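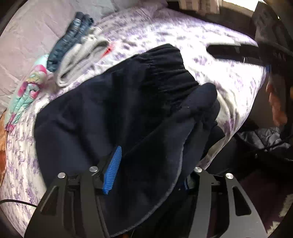
Niilo Vuorinen이 지난 글에 댓글을 남겼다. 가스켓 커터에 그만한 돈을 쓰느니 자주 쓰는 규격의 기성품을 박스로 사다 놓는 게 낫고, 비규격은 어차피 일 년에 몇 번 안 되니 가위와 펀치로 충분하지 않으냐는 내용이었다. 우리도 작년까지 그렇게 했다. 그 방식이 왜 불편했는지부터 적고 Ondton의 수동식 가스켓 커터 Praseren 사용 후기로 넘어가겠다.

우리 작업장은 배관 보수가 주 업무이고 플랜지는 대부분 스테인리스와 탄소강이다. 새로 설치하는 라인은 규격이 정해져 있으니 가스켓도 규격품을 쓰면 된다. 문제는 오래된 설비다. 맨홀 덮개, 열교환기 헤드, 예전에 누가 깎아서 붙여 놓은 판 플랜지 같은 것들은 외경도 볼트 구멍 위치도 카탈로그에 없다. 이런 것을 외주로 보내면 가격보다 납기가 문제였다. 라인은 서 있는데 가스켓 한 장을 이틀 기다린 적이 여러 번 있다. 가위로 오리면 외경은 그럭저럭 나오지만 내경 쪽이 울퉁불퉁해진다. 내경이 배관 안쪽으로 튀어나오면 유체에 뜯긴 조각이 하류 스트레이너로 간다.

구입은 2월에 했다. 대리점 재고가 없어서 조금 기다렸고, 박스에는 본체, 센터 핀, 블레이드 홀더 두 개, 교체용 블레이드, 육각 렌치, 얇은 설명서가 들어 있었다. 한국어 설명서는 없다. 그림만 봐도 조립은 된다.

구조

바닥판 위에 눈금이 새겨진 가로 빔이 있고, 빔 위를 블레이드 홀더가 움직인다. 시트 가운데를 센터 핀으로 고정한 다음 손잡이를 돌리면 시트가 도는 것이 아니라 빔이 돈다. 큰 시트를 돌릴 공간이 없는 작업장에서는 이쪽이 편하다. 최대 절단 직경은 600mm이다. 그보다 큰 맨홀 가스켓은 연장 빔을 따로 사면 1000mm까지 된다고 하는데, 연장 빔은 사지 않았으므로 평가하지 않는다.

홀더가 두 개라서 내경과 외경을 한 번에 자를 수 있다. 처음에는 이 기능이 제일 마음에 들었는데 쓰다 보니 얇은 시트에서만 쓰게 된다. 3T 비석면 시트를 두 날로 동시에 돌리면 손잡이가 무겁고, 힘을 주다가 빔이 살짝 들린다. 지금은 두꺼운 것은 안쪽을 먼저 자르고 바깥쪽을 나중에 자른다. 순서를 바꾸면 안 된다. 바깥을 먼저 자르면 시트를 눌러 줄 여유 부분이 없어져서 안쪽을 자를 때 시트가 따라 돈다. 설명서에는 이 이야기가 없다.

정확도

눈금은 지름 기준으로 새겨져 있다. 반지름으로 착각해서 첫 장을 버렸다. 눈금 자체는 믿을 만하지만 블레이드를 새로 끼우면 끝 위치가 조금씩 달라지므로 그때마다 자투리에 한 바퀴 돌려 보고 버니어로 재는 것이 좋다. 맞춰 놓은 뒤에는 같은 치수로 여러 장을 잘라도 차이를 느끼지 못했다. 100A 플랜지에 들어가는 링 가스켓을 연속으로 잘라서 겹쳐 봤는데 가장자리가 가지런했다.

원이 닫히는 지점, 그러니까 시작점과 끝점이 만나는 곳에 단차가 생기는지 궁금해하는 사람이 많을 것이다. 천천히 두세 바퀴에 나눠서 깊이를 내리면 단차가 없다. 한 바퀴에 끝내려고 깊게 넣으면 날이 바깥으로 밀려서 단차가 난다. 고무 시트에서 특히 심하다.

볼트 구멍

이 제품의 약점이다. 볼트 구멍은 못 뚫는다. 피치원을 표시하는 스크라이버가 옵션으로 있지만 선만 그어 줄 뿐이고 등분은 직접 해야 한다. 전면 가스켓을 많이 만드는 곳이라면 펀치 세트가 따로 필요하다. 우리는 원래 쓰던 Escobar 파이프 펀치를 계속 쓴다. 고무망치 말고 황동 망치로 치고, 밑에는 나무 도마보다 폴리에틸렌 판을 까는 것이 구멍 뒷면이 깨끗하다. 이 부분은 커터를 사기 전이나 후나 달라진 것이 없다.

구멍을 먼저 뚫을지 외경을 먼저 자를지도 의견이 갈린다. 나는 피치원 표시, 구멍, 내경, 외경 순으로 한다. 구멍이 외경에 가까운 가스켓은 외경을 먼저 자르면 펀치로 칠 때 가장자리가 벌어진다.

재질별 사용감

비석면 압축 시트는 1.5T까지 아주 쉽다. 2T도 무리 없다. 3T는 앞에 쓴 것처럼 한 날씩 나눠서 잘라야 하고 팔이 좀 아프다.

EPDM과 NBR은 날에 물을 조금 묻히면 잘 나간다. 기름은 쓰지 않는다. EPDM은 광유에 닿으면 부풀기 때문에 절단용으로 바른 기름이라도 남기지 않는 편이 안전하다. 경도가 낮은 고무는 날에 밀려서 단면이 비스듬해지는데, 위에 얇은 합판을 덧대고 센터 핀을 같이 꽂으면 조금 나아진다. 그래도 완전히 수직은 안 나온다.

PTFE 시트는 기대보다 좋았다. 단면이 매끈하고 보풀이 없다. 다만 바닥판에서 미끄러지기 때문에 클램프가 꼭 있어야 한다. 동봉된 클램프는 하나뿐이라 하나를 더 샀다.

금속 박판이 들어간 흑연 시트는 권하지 않는다. 설명서에는 가능하다고 나와 있고 실제로 잘리기는 한다. 한 장 자르고 나면 날 끝이 나가고, 박판이 말려 올라온 자리는 줄로 다듬어야 한다. 흑연 가루도 빔 안쪽으로 들어간다. 이런 재질은 지금도 외주로 보낸다. 스파이럴 와운드는 당연히 이 도구로 만드는 물건이 아니다.

블레이드와 소모품

구입 후 지금까지 자른 가스켓이 118장이다. 작업 일지에 적어 둔 숫자다. 그동안 블레이드는 네 번 갈았고, 그중 한 번은 흑연 시트 때문이었다. 정품 블레이드는 비싼 편이다. Lokamton에서 나오는 호환 블레이드를 같이 써 봤는데 폭은 맞지만 두께가 아주 조금 얇아서 홀더 안에서 논다. 나사를 세게 조이면 고정은 되지만 그렇게 쓰다가 홀더 나사산이 상할까 봐 얇은 시트에만 쓴다. 절삭력은 정품과 차이가 없다. 가격은 절반이 안 된다.

센터 핀도 소모품으로 봐야 한다. 끝이 무뎌지면 시트가 조금씩 움직이고, 그러면 내경과 외경의 중심이 어긋난다. 숫돌로 갈아서 쓰면 오래간다. 가운데에 핀 자국이 남지만 내경을 따낼 부분이니 상관없다. 블라인드 플랜지용으로 속이 막힌 가스켓을 만들 때는 핀 구멍이 그대로 남으므로 이 커터를 쓰지 말아야 한다. 흡착식 센터가 있으면 좋겠는데 옵션표에서 찾지 못했다.

불편한 점 몇 가지 더

홀더를 고정하는 나사가 육각 렌치용이라 치수를 바꿀 때마다 렌치를 찾는다. 나는 손으로 돌리는 널링 볼트로 바꿨다. 나사 규격이 흔한 것이라 공구상에서 바로 구했다. 빔 눈금은 도색이 아니라 각인이라 지워지지 않지만, 각인 깊이가 얕아서 어두운 데서는 잘 안 보인다. 흰색 페인트 마커를 바르고 닦아 내면 읽기 편해진다.

무게가 있어서 현장에 들고 다닐 물건은 아니다. 차에 싣고 다니려고 했다가 포기했고 지금은 작업대 한쪽에 볼트로 고정해 놓았다. 고정하고 나니 두꺼운 시트를 자를 때 흔들림이 확실히 줄었다. 고정용 구멍은 바닥판 네 귀퉁이에 있다.

손잡이는 플라스틱인데 장갑을 끼면 미끄럽다. 장갑을 벗고 돌리면 날에 손이 가까워지는 구간이 있으니 면장갑 대신 손바닥이 코팅된 얇은 장갑을 쓰고 있다. 날 덮개는 있으나 마나 한 크기다. 안 쓸 때는 블레이드를 빼 둔다.

기성품과 비교하면

다시 댓글 이야기로 돌아가서, 규격 가스켓만 쓰는 곳이라면 Niilo Vuorinen의 말이 맞다. 규격품은 박스로 사는 것이 싸고, 우리도 자주 쓰는 구경은 여전히 사다 놓는다. 커터로 만들면 시트 자투리가 꽤 나온다. 큰 링을 따고 남은 가운데 원판에서 작은 링을 다시 따는 식으로 줄이기는 하는데 그래도 시트 면적의 상당 부분은 버린다.

비규격이 한 달에 한두 건이라도 있고 그때마다 라인이 서는 곳이면 살 만하다. 우리 경우는 외주비보다 대기 시간이 줄어든 것이 컸다. 오후 4시에 치수를 받아서 퇴근 전에 조립까지 끝낸 날도 있다. 링 가스켓 위주인지 전면 가스켓 위주인지도 따져 보는 게 좋다. 전면 위주라면 시간이 걸리는 쪽은 구멍 작업이라서 커터를 들여도 체감이 덜하다.

보관 중인 시트 상태도 같이 봐야 한다. 말아서 세워 둔 비석면 시트는 펴도 휨이 남아서 바닥판에서 뜬다. 뜬 상태로 자르면 원이 조금 찌그러진다. 커터를 들인 뒤로 시트는 전부 눕혀서 보관한다. 오래된 시트는 구부려 봐서 갈라지면 쓰지 않는다.

애프터서비스는 한 번 이용했다. 홀더 하나의 스프링이 처음부터 약해서 날이 제자리로 올라오지 않았고, 대리점에 사진을 보냈더니 스프링만 우편으로 보내 줬다. 교체는 핀 하나를 빼고 끼우면 된다. 뺀 핀이 작아서 바닥에 떨어뜨리면 찾기 어려우니 접시 위에서 하는 것을 권한다.

연장 빔은 하반기에 맨홀 작업이 잡히면 살 생각이다. 써 보면 같은 글에 덧붙이겠다. 쓰는 사람이 있으면 큰 지름에서 빔이 처지는지 댓글로 알려 주면 좋겠다.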